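Kullbridge After-School Program
Spring safeguarding walk-through: checklist and comments

Completed by Amarachi Obi, 4 March 2018
Enrollment at time of check: 34 children

I love doing this one. The building is quiet, I get to open every door, and this time there was so much to be happy about! Comments follow each item. Anything marked OPEN goes on the whiteboard in the office until it's fixed.

1. Background checks current for all adults with a key or a badge
PASS. All files seen, paper and electronic. Two renewals come up in September and both people already have their forms.

2. Visitor sign-in at front door
PASS. The new book is so much better than the loose sheets. It has 103 entries since it was started, every one with a time out as well as a time in. Please keep that up, it's the first thing an inspector turns to.

3. Pick-up permissions
PASS, with a comment. Cards are filed by last name and easy to find. One family had a grandmother listed by first name only. Fixed by phone the same day.

4. Windows in all interior doors clear of posters
OPEN. The reading room door has a (very beautiful!) paper dragon right across the glass. Move it to the wall. Adults must be able to see into any room where a grown-up is working with a child.

5. One-on-one sessions
PASS. Homework help now takes place at the two tables by the office with the door propped. Manee Noiphan came up with this layout and it works wonderfully.

6. Restroom procedure
PASS. Staff wait in the hallway, outside the outer door. I asked three staff members separately and got the same answer three times, which made my day.

7. Phones and photos
OPEN. Staff phones were in the lockers, good. The written policy still talks about the old shared camera and says nothing on group chats. Staff should have no private messaging with children at all, on any app, and the policy needs to say so in plain words. Draft due to Adel Chraibi.

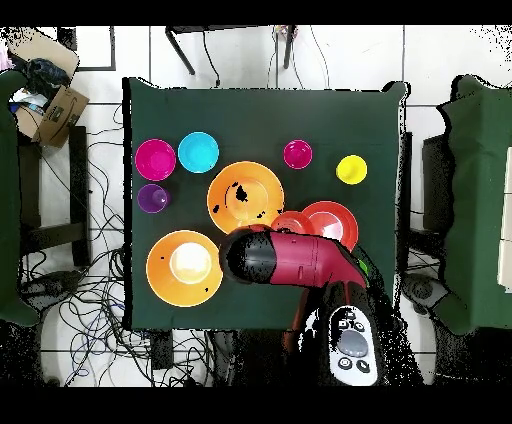 Fatima Tijani asked that item 7 also cover former students, including the teenagers who come back to help in summer, and wondered whether a friend request from a 15-year-old helper should be reported or simply declined. Both, please! Decline it, then tell the office that day. A two-line note in the log is plenty, and the log is there to protect staff too.

8. Reporting a concern
PASS. The poster is up in the staff room and by the side entrance, with the state hotline at the top. Everyone I asked knew that you call the hotline yourself if you suspect abuse, and that telling a supervisor doesn't replace the call.

9. If a staff member is accused
OPEN. We have a good page on this but it's at the back of the binder behind the snow closing plan. Move to front. It should say who informs parents, who talks to the police, and that the person has no contact with children while it is looked into.

10. Training log
PASS. Everybody has signed for the January session. Make-up date for new hires still to be set.

11. Side gate
PASS. Latch replaced, closes on its own now. I tried it far more often than I needed to.

Open items: 4, 7, 9
Recheck by: Zdenka Radulović
Copy to: office binder, staff room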